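Board index > Study Room > Law School and Bar Prep

Thread: Best single book for contracts if you're starting from zero?

inkandoutlines
Starting law school in October and I want to get ahead on contracts. I have a used copy of the Bitar casebook (78 chapters, help) and I've been reading a little every night. I love it so far! But I finish a case about a shipment of wool and have no idea what rule I was supposed to pull out of it. Is there one plain book I could read alongside?

marginalia_mo
Oh, you're in for such a good time. Contracts was my favorite class by a mile. Get the Drorier, the short one with the gray cover. It takes offer, acceptance and consideration in that order, and every chapter ends with problems that have full answers in the back — not "see discussion above," real written-out answers. I did all 300 of them over one summer and walked into class feeling like I already knew the language.

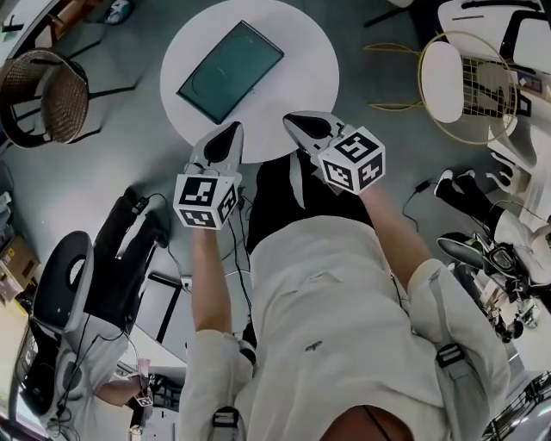 Hands busy, Tuesday afternoon

statute_of_fraud
Have to disagree with mo. Drorier is lovely to read, but it's thin on remedies, and remedies is where my professor put half the exam. Vormont has four full chapters on damages alone. Yes, it's heavier going. Read it with a pencil and you'll be fine.

marginalia_mo
Vormont for somebody starting from zero? The first chapter has footnotes longer than the page! I do like it as a second book. Read Drorier over the summer, then move to Vormont once classes start and the damages cases show up.

statute_of_fraud
Fair, the footnotes are a lot. I skipped them the first time through. I still wouldn't skip the book.

inkandoutlines
This is so helpful, thank you both. Does the edition matter? The older Drorier is a third of the price at the campus store.

quietlibrarian
Older edition is fine for the basics. The sale of goods part got rewritten in the new one, so borrow that chapter from a library and buy the cheap copy. Check that the answer pages are still in it. People tear them out, which makes me want to scream.

twocoldcoffees
Putting in a word for the Teltgate flash cards. I know, I know, cards aren't a book. But they come with a case list, and after a week of those I could finally match a name to a rule. I read the facts side out loud on walks and tried to say the holding before flipping. Such a fun way to study, and my dog now knows promissory estoppel.

statute_of_fraud
Cards are great for recall and no good for writing an essay answer. Make your own out of the casebook and you'll remember twice as much.

twocoldcoffees
I tried making my own! I got to the end of consideration and ran out of steam. Some of us need the boxed set.

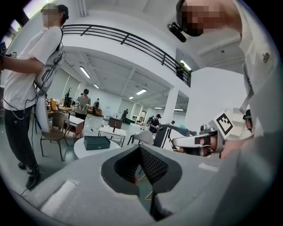
FILED UNDER: Contracts / First Year / Book Advice

inkandoutlines
Update! I found the older Drorier, answers included, and read the whole offer chapter in one sitting. The wool case makes sense now — it's about when the acceptance letter counts, and I'd been staring at the price the entire time. Next up is consideration. I'm also making a few cards by hand to see how long I last.

marginalia_mo
Yes!! The first case that clicks is the best feeling. Do the problems at the end before you look at anything else, even if you get most of them wrong.

statute_of_fraud
Good start. Come back when you hit damages and I'll post my Vormont notes.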